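The Bramville station attack was a knife attack carried out on 24th October at the main rail station in Bramville. A lone assailant entered the ticket hall during the evening rush and wounded 14 people before police arrested him on the north platform.

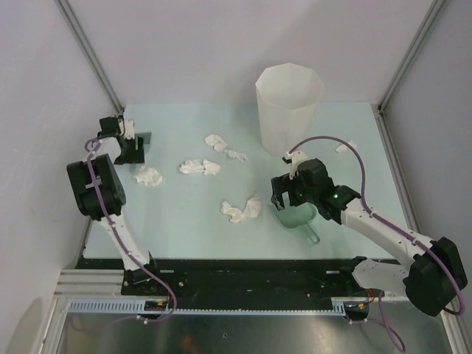 Reading time: 1 minute

Prosecutors, led by Vlasta Urban, charged the suspect with 14 counts of attempted murder. He was convicted the following January and sentenced to 26 years in prison. An inquiry under Rostislav Tichý later examined the police response.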